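Step 4: Get the arm to the bowl in simulation first

Okay, so by now you've got the robot model loading without the joints flying off into space (mine did, twice, fun evening). Before I let the real arm near anything in the Kimcombe workshop, I make it do the whole job in sim. My practice room is a chest of drawers with a bowl and a power drill on top, and the arm bolted to a pedestal next to it.
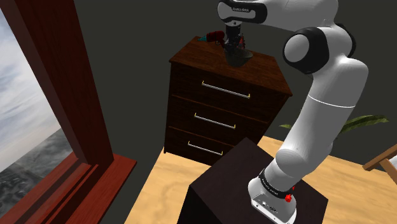
Set your hover height to 80 mm above the rim and keep the fingers pointing straight down. Then run the approach at a slow speed and watch the elbow, not the gripper! I spent a whole September staring at the fingertips while the elbow was doing something awful.

If the planner gives up, bump the attempts to 2,000 and try again. Still nothing? Slide the pedestal back a little and reload.

Once it gets there cleanly, save the pose as "hover" and copy the joint values into your Anby config file. We'll need them in step 5, when we close the fingers.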